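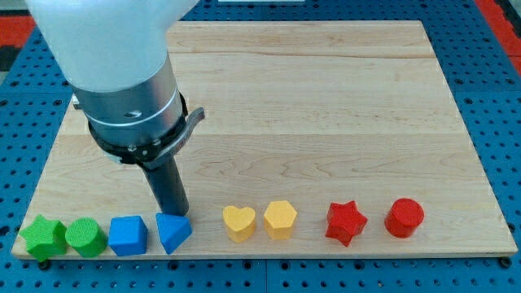

Learning to quilt at my own slow pace

Thursday, February 14, 2019

Happy Valentine's Day, friends! My husband gave me a seam ripper with a ribbon tied on it, so you can guess how the quilt is coming along.

If you're new, I started this thing in November after Abrehet Ayele brought her grandmother's flying geese quilt to our sewing night and I went a bit weak in the knees. Flying geese are those rows of triangles that all point the same way, and they looked so simple lying there on her lap. Well! My pattern wants 222 of them, and every one has to keep its little point when you sew it to its neighbor. Mine kept losing theirs – chopped right off in the seam, a whole row of stubby geese.

Abrehet looked them over and said I was pressing too hard and dragging the iron sideways, which stretches the fabric (it's cut on the bias, so it gives like taffy). Now I set the iron down, lift it up, and keep my hands to myself. I also switched to a thinner thread, and between the two I've got 6 good rows pinned up on the dining room wall.

The border is still undecided. I keep going back and forth between the navy and a mustard print I bought years ago for curtains – tell me which one you'd pick, because my husband says they both look nice.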